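Algebra Tutors Wanted, Two Openings

Sillex runs an after-school math program for students in grades eight through eleven. We are hiring two part-time tutors to start in April. Most of the work is Algebra I: factoring, completing the square, graphing parabolas and word problems.

Tutors work with small groups under Ingrid Escobedo, who plans the lessons. You will also grade a short worksheet after each session and write a note home once a month.

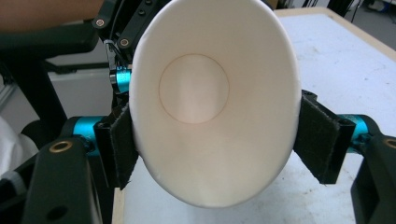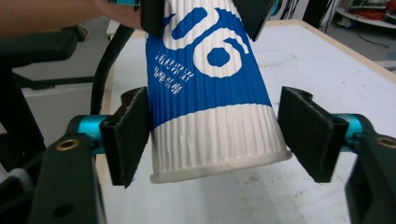

Applicants should be able to explain a step in more than one way and work without a calculator. We like problems that start from ordinary objects. A paper cup with a round base and a wider, rolled rim is enough for a lesson on similar triangles, slant height and volume — and students can measure one themselves. A degree in math is helpful but not required.

To apply, send a resume and one algebra problem you have written, with a full solution, to Kulsoom Jatoi at Sillex, Room 665, 2981 Warkus Avenue. Handwritten solutions are fine. Shortlisted applicants will teach a short trial lesson to Ingrid and Iqra Sial.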